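Jaser Opens Small-Gear Assembly and Kitting Area at Its Pludgate Works

PLUDGATE – Jaser, a maker of small metal gears and compact gear sets, has opened a new area for assembly and kitting at its Pludgate works. The area went into regular use in October and handles the company's smaller orders, including repair kits, sample sets and short runs for customers who build their own drives.

Until now, small orders were put together at the end of the main packing line. Parts for a repair kit could wait behind pallets of larger goods, and a change of job meant clearing the whole line. The new area has its own benches, its own parts storage and its own inspection station. An order for a single set can be started and finished there without stopping work on anything else.

The company has fitted 3 benches in the first stage. Each has a white top with a dark mat laid over the part where the gears are handled. Small bright metal parts are easy to find against a dark surface, and the mat keeps them from sliding when they are set down. Mats are wiped at the start of each shift and replaced when they no longer lie flat.

The first product to move to the new area is the Pokbridge set, a planetary gear kit sold to makers of door openers, feed equipment and bench tools. The kit is built up on a flat round plate with an opening at its center. Spur gears are placed on the plate before the rest of the set is added. Jaser has sold the Pokbridge in its present form for several years, and neither the gear sizes nor the part numbers change with the move.
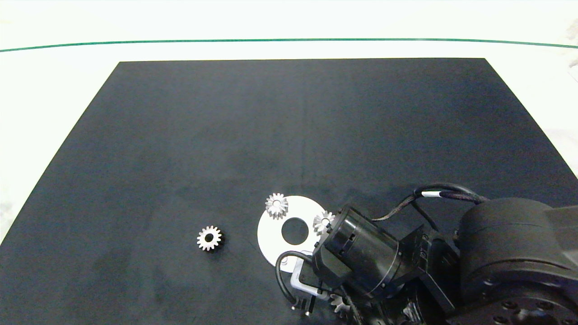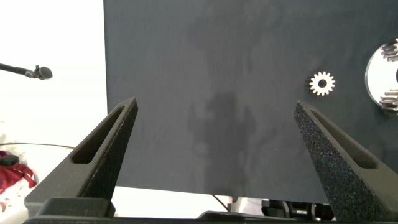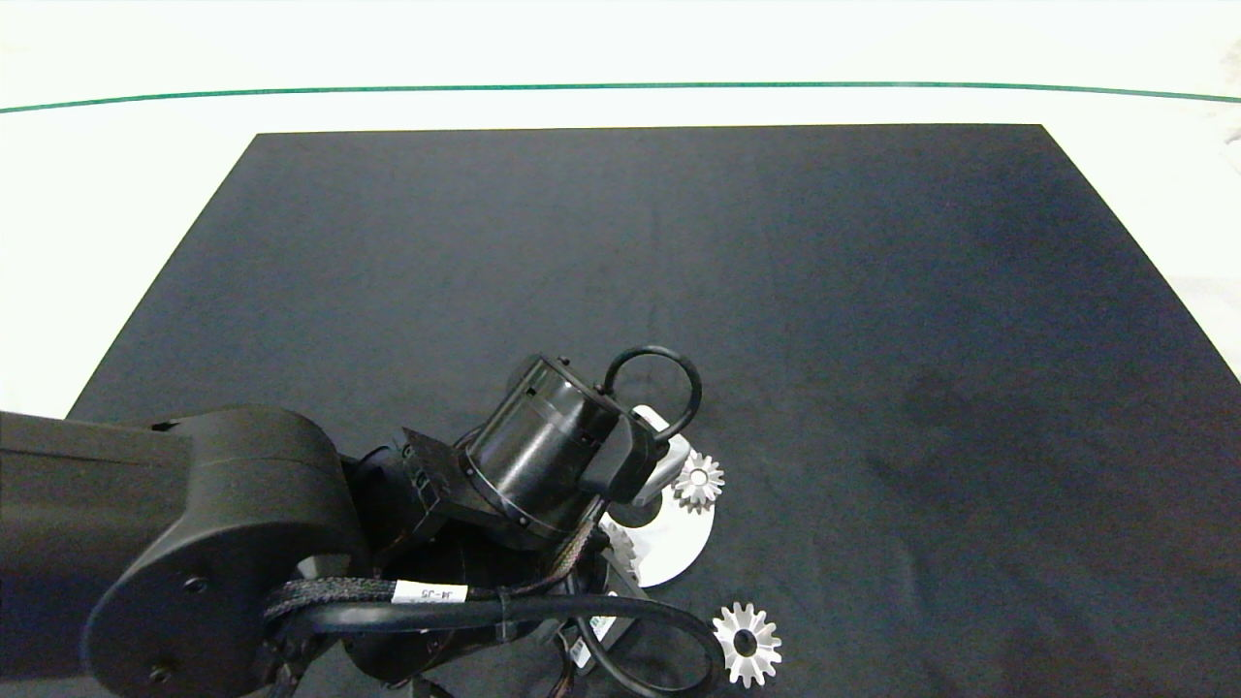
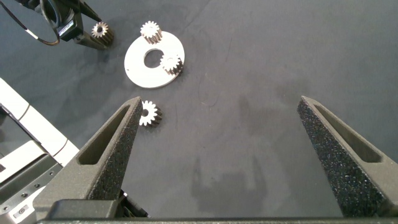 Bench work at Jaser, Pludgate. First picture: spur gears and a round white plate on the work mat.

Orders reach the area as a printed job card with the part list, the quantity and the packing method. Gears are drawn from storage for one job at a time. Any gear left over when a job is finished goes back to inspection before it returns to its bin, so that a part from one batch does not end up in another by mistake. Plates are kept in flat trays, separate from the gears.

Inspection is done at two points. The teeth and the bore of each gear are checked before the part is released to the bench, and the finished set is turned by hand before it is packed. A set that does not turn freely is taken apart and its parts are sent back. The job card stays with the set through both checks and is then filed under the order number.

The move has also let Jaser widen its list of loose parts. The new list has 342 items, all of which can be ordered singly. In the past many of these were sold only as part of a full set, and customers who had worn out one gear had to buy the whole kit. Loose gears will be packed in paper sleeves marked with the part number, the tooth count and the bore size.

The assembly area takes up 1662 square feet on the ground floor of the works, next to the goods entrance. The space was used before for storing empty crates, which have been moved to the yard building. The lighting was replaced and the floor was resealed before the benches went in. The fitting out was done by Bondarchuk, a shopfitting and workbench firm that also built the racking in Jaser's main store.

Bondarchuk made the benches to a height agreed with the people who work at them. The firm will return next spring to fit more racking along the back wall – this was left out of the first stage so that the area could open on time.

In its first full month of use, the area shipped 559 orders. Most were repair kits and loose gears, and the rest were Pokbridge sets in small quantities. Large orders for the Pokbridge will stay on the main line for now, as will all gears above the small range.

Lead times for small orders are being reviewed and will be printed in the next price list. Prices for full sets stay as they are. Customers who hold a standing order do not need to do anything, and their deliveries will go on under the same account numbers. Orders placed before the move have been carried over with their original dates.

Trade customers can ask for the new loose parts list through the Jaser sales office or pick up a printed copy at the Pludgate trade counter. The counter is open from 8 a.m. to 4 p.m. on working days. Visitors who wish to see the assembly area should arrange this with the sales office beforehand and wear closed shoes.

About Jaser

Jaser makes small spur gears, planetary gear kits and related parts for equipment builders and repair shops. Its works, main store and trade counter are in Pludgate.

Press contact: Jaser Sales and Press Office, Pludgate Works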